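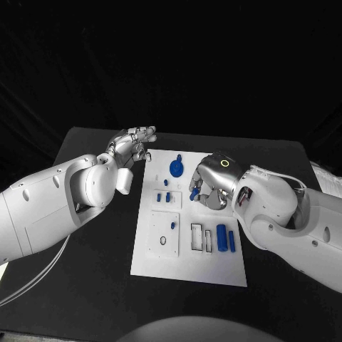
White board with blue parts, on the black table.

Kit Working Group, Lenditz
Minutes of the meeting, October 2023

1. Previous minutes
The May minutes were approved with one correction. The order placed with Fothergill was for 126 trays, not 100.

2. Board layout
The group went through the layout of the white board. It was agreed to keep the plates where they are. The outlines will be printed darker in the next batch, as the large circle near the top is hard to see. Bono to send a new proof. 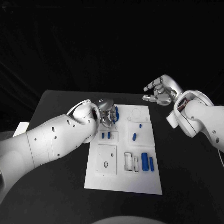

Page last changed: 2 days after the meeting

3. Blue parts
The round part with the knob stays as it is. The cylinders are to be bagged separately from the plates. A request for a second color was discussed and left over.

4. Table and backdrop
The black cloth has creases and will be steamed. Kakance has offered a matte table cover. No decision was made until a sample arrives.

5. Costs
The 900 set aside for packing has not been spent. It carries over to the next order.

6. Other business
The instruction sheet still shows the old parts list. Lenditz office to replace it.

Meeting closed. Date of next meeting to be sent by email.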